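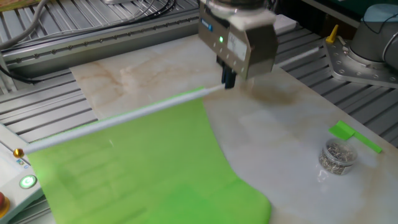 Golob is a grasp planner with a small perception front end, sold by Bernell as a yearly licence for Linux. I've run version 5 on our bench cell since February and this review covers the planner, the segmentation module and the job editor. I didn't buy the simulation add-on. Most reviews test this sort of software on boxes and tins, which tells you very little if your parts have any cloth or film hanging off them. My worst case is a flag: a long white rod with a big green sheet along it, held close to one end so that most of the length sticks out to the side and the sheet drapes over the slab. A planner that treats the held part as a rigid stick will happily sweep that sheet through anything else on the table.

## Setup

Installation took one afternoon. The licence server wants a fixed hostname and won't tell you so until it fails. Camera calibration is a guided routine with 40 poses, and you can't skip any of them. The result was good enough that I haven't repeated it.

The arm driver worked first go. The gripper driver needed a change to the config file because the default closing speed was too high for thin rods. It's documented, but under "Maintenance" for some reason.

## Perception

Segmentation of the green sheet is reliable. The colour helps, obviously. The rod is harder. White on a pale marble pattern gives the model very little to work with, and the tan veining was picked up as an edge more than once. I got past this by turning on the depth prior and raising the minimum edge length to 7 mm. With the stock settings I wouldn't trust it on white parts.

Small items are a mixed bag. A clear plastic cup is found by its contents and not by its walls, so the collision shape comes out too narrow. I pad it by hand in the job editor.

## Planning

Attached-object handling is the reason to buy this. You can give a held part a "soft envelope", a volume that hangs from the grasp frame and is allowed to touch the table but nothing else. Once I'd set one for the sheet, the planner stopped proposing low sideways moves and lifted first. Planning times went up, though never enough to bother me on a bench.

The envelope is static. It doesn't model swing, so if you move quickly the cloth will leave the volume you drew for it. Cap the joint speeds and live with it. Gesonetti, which I used before, had no equivalent feature, and I was faking it with a stack of boxes.

Grasp choice near the end of a rod is fine. It does tend to favour the centre of mass, and you need to set a grasp region if you want it elsewhere.

## Job editor

This is the weak part. Undo only goes back one step. Job files are plain text, thankfully, so I do most of my editing outside the program and keep them in version control. Error 2287 ("goal state invalid") covers at least three different faults and the log doesn't separate them.

## Would I renew?

Yes, for the planner. If your parts are all rigid, Flonberg does the same work with a better editor and I'd look there first. Anyone handling fabric, labels or film on a stick should ask for the trial licence and spend their time on the soft envelope settings.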